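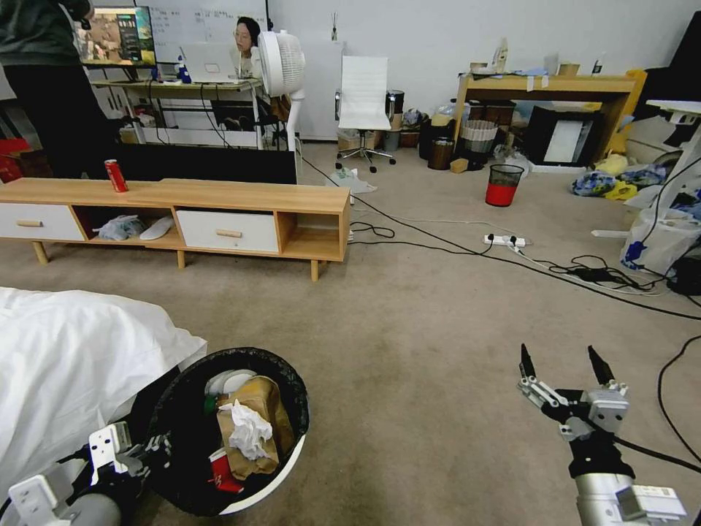 A waste bin, also called a wastepaper basket or rubbish bin, is a small open or lidded container in which household and office refuse is kept until it is taken to a larger store outside the building. The indoor bin is distinguished from the wheeled bin and the skip by its size, and from the kitchen caddy by its contents, which are for the most part dry. Round bins are common in living rooms and studios. A black one with a white rim, standing on carpet, may hold the usual light refuse of such rooms: a crumpled brown paper bag, white tissue, a red paper cup and a paper plate. Items of this kind take up a good deal of space for their weight, and a bin of modest size is often full to the eye long before it is heavy.

Form and materials

Most indoor bins are round, oval or rectangular in plan and slightly wider at the top than at the base, so that empty bins can be stacked for transport. Plastic, steel, wire mesh, wicker and pressed card are all in use. A rim may be rolled for strength or made as a separate ring. The loose ring, where fitted, holds the edge of a liner out of sight and is lifted off when the liner is changed. Open bins are preferred for paper. Lidded and pedal-operated bins are more usual in kitchens and bathrooms, where smell is a concern.

Placing

Bins are generally set beside the furniture at which waste arises, such as a desk, a bed or a low cabinet. On carpet a flat, broad base is preferred – narrow bases tip easily on a deep pile. In shared rooms a single bin near the door was long the custom, although many offices now provide separate containers for paper, drinks cans and general waste.

Sorting of contents

Clean paper bags and cardboard are widely accepted for recycling. Used tissues are usually excluded, as the fibres are short and the paper is soiled. Paper cups present a particular difficulty: many have a thin plastic lining which must be separated from the card, and local rules on them differ. Paper plates marked with food are normally treated as general waste, or composted where the plate is uncoated. Drinks cans are emptied and placed with metals.

Emptying and care

Office bins are commonly emptied daily and domestic bins when full. A survey of 829 households by Szabolcs Dudás and Barnabás Vida, published under the title Evia, found that bedroom bins were left for as long as 17 days, while kitchen bins were seldom left for more than two. The authors recommended washing unlined bins with warm water and soap every 14 days and drying them fully before use.

See also

Liner
Pedal bin
Recycling
Wheeled bin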